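4.3 Does the policy know when a bowl is covered?

The results in Section 4.2 would be easy to read as good news. A policy pretrained on first-person video of people doing kitchen work, then adapted on the Bekinley arm, completed more foil-covering trials than the same policy trained on arm data alone. We are less sure than we were at the start of the project that this means what it seems to mean, and this section sets out why.

The usual claim, made for the Skomard baseline and repeated in most of the work that followed it, is that first-person video teaches a model the structure of a task: which object comes next, what state it has to reach, when to stop. If so, the benefit should show up most at the moments where those decisions are made. Covering a bowl with foil is a useful test because it has few such moments. A sheet is picked up, brought over a bowl, and pressed down around the rim. Almost all of the difficulty is in the pressing, and the stopping point is a matter of judgment even for a person.

Our pretraining set for this task, Mostmont-Foil, contains 2352 clips cut from longer head-camera recordings made in ordinary homes. Participants were asked to cover bowls of food and were given no instruction on how to do it. We held out 265 clips for the probing experiments described below. Annotators split each clip into three phases (approach, drape, press), and the boundary between drape and press was the one they disagreed on most often. Figure 6 shows why.

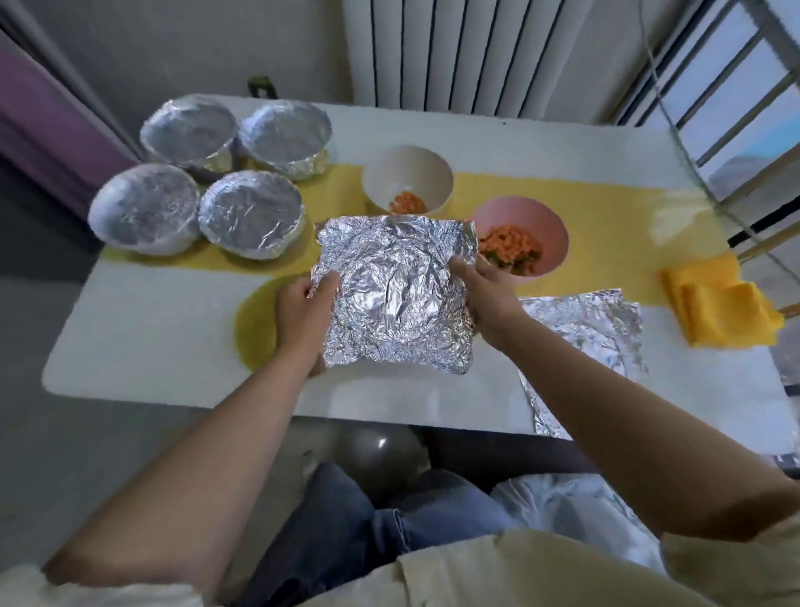
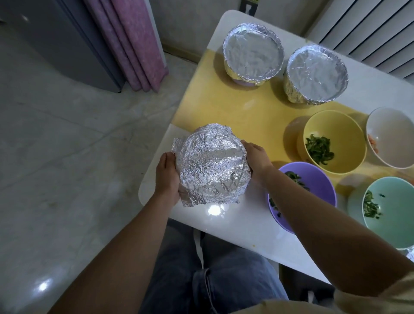
Figure 6. Two moments from one home recording in Mostmont-Foil. Top: the sheet is held up in both hands over the table. Bottom: the foil is on the bowl and is being pressed over the rim, with loose edges still flaring at the left and bottom. Finished bowls stand on the table in both.

In the top picture the hands are already shaping the sheet as if there were a bowl directly under it. Two of our annotators marked frames of this kind as the start of pressing, and one marked them as approach. The bottom picture is easier, but it raises a different problem. The foil is over the rim, so a coarse label of "covered" is arguably correct, and yet the job is plainly unfinished. A model trained to predict the coarse label gets full credit for stopping there.

To see what the pretrained encoder had learned, we froze it and trained a linear probe to predict the phase from a single frame. The probe did well, which at first we took as support for the usual claim. We then repeated the test with the foil being handled masked out and only the hands and forearms left in view. Accuracy barely moved. When we masked the hands and left the foil, it fell close to the level of always guessing the most common phase. Whatever the encoder is using to tell the phases apart, it is mostly a matter of where the arms are and how the fingers are bent. The state of the foil plays a small part at best.

There is a second shortcut, and we found it late. Many of the recordings show several bowls being covered in turn, and the covered ones tend to be pushed to the back of the table. The number of shiny bowls at the back is then a fair clue to how far along the session is. Clips taken near the end of a session also tend to show faster, less careful pressing. The encoder can link the two without representing anything about the bowl in hand. We tested this by pasting covered bowls into the background of early clips. The probe's estimate of task progress rose in nearly every case, although nothing about the action had changed.

Neither finding shows that pretraining is useless. The adapted policy did better on the arm, and we ran 77 trials per condition to be reasonably sure of it. But we think the gain comes from somewhere duller than task structure. Watching the trials back, the pretrained policy placed its grippers on opposite sides of the sheet more reliably and dropped it less. Once the foil was on the bowl, the two policies were hard to tell apart. Both pressed the near side more than the far side, and both tended to stop with part of the rim still loose. If the video had taught the model what a covered bowl looks like, this is where we would expect to see it.

A fair objection is that our arm has no touch sensing, and that people probably judge the seal partly by feel. We agree, and the Kandasamy gripper used in Section 5 was chosen with this in mind. Still, an observer shown only the video can usually say whether a bowl is done, so the information is in the images to a useful degree. The encoder was not pushed to extract it.

We would ask that future reports on this kind of transfer give results by phase, and include at least one masking test like the two used above. A single success rate hid the problem from us for most of the project. The masks and the pasted backgrounds are described in Appendix C, along with the trials we excluded and the grounds for excluding them.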